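Thu 11 March
By Maiara Rangel

Hands Off: Sorting Vials at Zidari

For our workplace module, Fouad Soliman and I spent five afternoons at Zidari, a small sample-prep lab that has handed its dullest job to a robot arm. The job is putting vials into holders and taking them out again. It used to belong to Dalia Kabbaj, who did 200 a shift and says she stopped dreaming about them in January.

The practice station is a white table by the window. Proper holders are on order from Larer, so training is done with a mug.

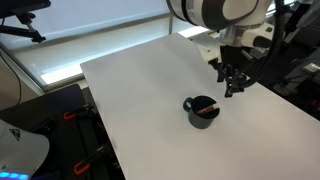 Dalia's title is now "cell operator." Her pay went up a little and her chair got worse. She sets out the work, watches, and presses stop when she dislikes what she sees, which the log says happened 60 times in the first month. Her supervisor, Vinzenz Eder, calls this supervision. Dalia calls it babysitting, and asked us to write that down.

What she misses is talking. Two people used to share the bench, and the other one has moved to packing. The arm is a poor listener. On the other hand, her wrists have stopped hurting, and she brought that up before we asked. 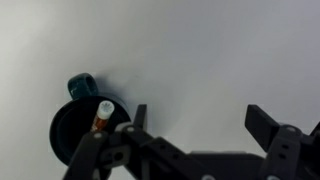
Fig. 2. The gripper beside a capped vial standing in the mug.

We had planned to compare speeds, but the lab changed its settings twice during our visits and our table came out as nonsense. It's in the appendix anyway.

Comments

Rania Morsy: Good interviews. Did you talk to the person in packing?

Fouad Soliman: We tried. She was busy packing.

Vinzenz Eder: The chair has been reported.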